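Search this site Enter keywords Go

Colten Village Hall Association
Minutes of the meeting held on 25 March 2023 in the small room

Present: eleven members. Apologies were received from two.

1. Minutes of the last meeting
Agreed as a true record and signed.

2. Matters arising
The side gate has been rehung and now shuts. The gap in the hedge by the Baumgart Lane bus stop is still being used as a short cut. It was agreed to put a low rail across it and see what happens over the summer.

3. Hall bookings
Saturday evenings are nearly full until the end of June. The Cokutville choir has asked for the main hall on alternate weeks while its own roof is repaired. Agreed at the normal rate, with chairs to be put back in stacks of 8. One hirer left the heating on overnight again and will be sent a letter.

The hire charge for the small room goes up by £2 an hour for new bookings. Existing bookings stay at the old rate.

4. Car park
Avovar has quoted for relining the bays. The present layout gives 30 spaces. Members did not want to lose any of them to the wider bays shown on the first drawing, apart from those nearest the door. A second drawing is to be asked for. The pothole by the recycling bins is to be filled now and not left for the relining.

5. Kitchen and refreshments
The urn has been descaled. The cupboard under the hatch is to be cleared of odd saucers, and anyone who has left a dish there should collect it before the next meeting. Tea towels are to be taken home and washed by whoever did the teas.

Cold drinks for the August fete were discussed. Last year the bagged ice had melted by mid-afternoon. It was agreed to use a countertop ice maker on the drinks table, with one cool box kept in reserve. Squash to be sold by the cup, same price as last year.
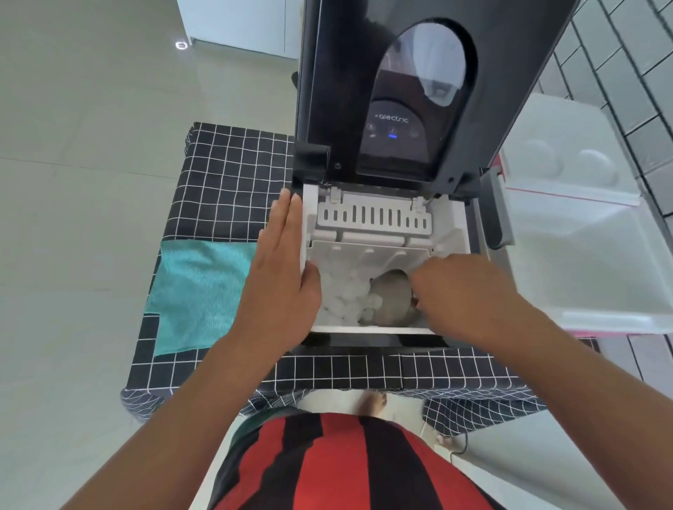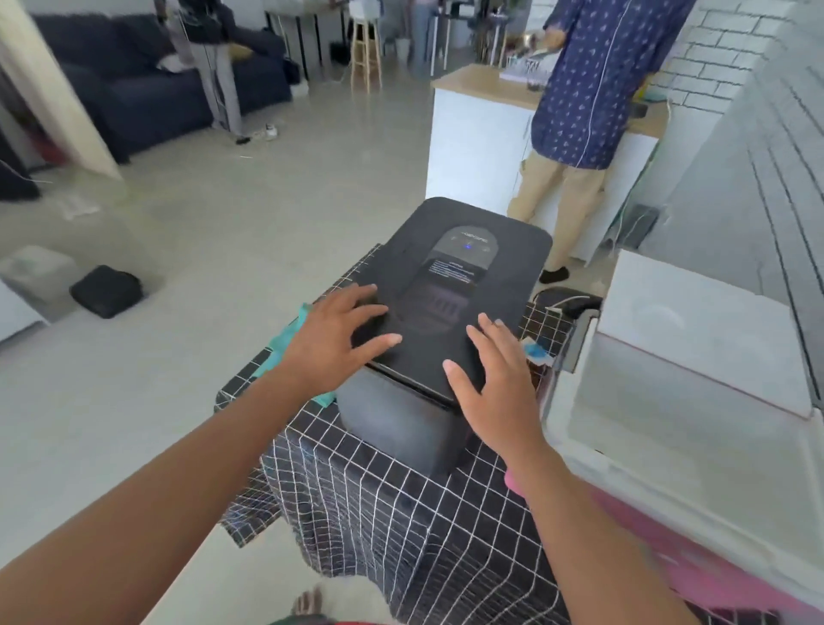
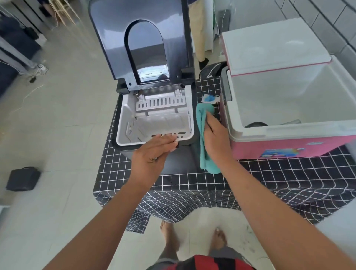 Item 5: countertop ice maker on the checked cloth. Lid open in the first and third pictures.

6. Fete
Stall fees to stay as they are. There is room for 40 stalls if the dog show moves to the lower field, and the school has no objection. The band is booked. Bunting needs mending and will be looked at after Easter. Nothing has yet been heard about the road closure notice.

7. Any other business
The noticeboard key is missing. A new lock will be bought if it does not turn up.
A member asked whether the piano could be tuned before the choir starts. Agreed.

The meeting closed at 9.10 pm. The next meeting will be in the small room, date to be put on the noticeboard.

Filed under: Minutes and agendas, Village hall

Recent items
Annual meeting: agenda
Hall hire charges and conditions
Fete stall booking form
Cokutville choir spring concert
Footpath works at Baumgart Lane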